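Walk-through done before the technical rehearsal of "The Bolger Sisters", main stage, Nudmont Playhouse. Filled in by Elvia Quintero, deputy stage manager. Items marked **OPEN** must be closed before actors are called on the set.

## 1. Stage floor and set

- [x] Floor swept and mopped, no screws or staples left from the build
- [x] Glow tape on all step edges, stage left and stage right
- [ ] Stair unit fixed to the platform: **OPEN**
- [x] Handrail on upper platform, 44 inches high
- [x] Trap door locked, key with stage manager

Comment: The stair unit moves a little when two persons go down together. In the waltz there are four persons on it. The carpenter has put one bolt on the left side and will put the second before the evening call. Until then, please walk the waltz on the flat floor only.

The trap is not used in this production. I have written LOCKED on the plan so the dance captain doesn't need to ask me again.

## 2. Rigging and flying pieces

- [x] Load plates readable on every line set
- [x] Chandelier has two safety cables
- [x] Painted moon, line 9, trimmed and marked
- [ ] Spare shackles in the box: **OPEN**

Comment: The moon weighs much less than the line permits. The chandelier is the heavy piece, and for this one I asked the head flyman to show me the paper. The line is rated for 1000 pounds and we are far under. Both safety cables were checked by hand from the ladder.

The shackle box contains only small ones. Order the bigger size from Cavamov together with the next gel order.

## 3. Lighting and control booth

- [x] Safety chain on each lantern, front-of-house bridge and both booms
- [x] Cables on the booms tied above head height
- [x] Blue working lights backstage, all lit
- [x] Emergency lights tested at 4:30 p.m., all doors
- [ ] Booth computer covered and back in the rack: **OPEN**

Comment: On the stage right boom one cable was resting on the body of a lantern. It is now tied away from it. The follow spot operator asks for a second pair of gloves and I agree with him.

About the booth computer, please no liquids and no food on the same table as long as the case is open. Power cord stays out of the wall. Keep the screws in the tin with the lid, because on the last show we found one in the keyboard of the sound desk. The cue file is saved on two sticks, one with me and one in the office.
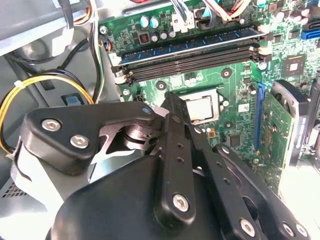 *Item 3, open computer case with the motherboard.*

The Iminar dimmers had their filters cleaned in December and the label says so. I looked inside the door of the dimmer room also: nothing is stored there, good. Last season it was full of hats.

## 4. Costumes and quick changes

- [x] Quick-change booth, stage left, has a lamp and a chair
- [x] Rubber soles on all dance shoes
- [ ] Hem of the Aunt's dress: **OPEN**
- [x] Steamer unplugged when wardrobe is not in the room

Comment: The Aunt's dress is too long at the back by the width of three fingers. On the stair this is dangerous. The actress is careful and lifts it, but in the second act she carries a tray and has no free hand. Wardrobe promised the hem for tonight.

## 5. Props and effects

- [x] Candles are battery type, spare batteries in drawer 2
- [x] Knife for the supper is blunt, checked on paper and on my thumb
- [x] Glasses are plastic
- [x] Haze machine fluid level good

Comment: Haze starts five minutes before the house opens, not earlier. The person on the fire panel must be told each time by voice, not by message.

## 6. Audience areas

- [x] Exit doors open fully from inside
- [x] Aisle lights working, rows A to P
- [x] Wheelchair places free of loose chairs
- [ ] Carpet at row F, left aisle: **OPEN**

Comment: The carpet edge at row F has lifted again. Tape is on it for today, but tape is not a repair. I have written this on two lists already and ask kindly that somebody from the building signs it this time.

**Open items:** stair bolt, shackles, booth computer, Aunt's hem, carpet row F.

**Next check:** one hour before the first preview. Please initial beside each open item when it is done, and return the sheet to the prompt desk.

E. Quintero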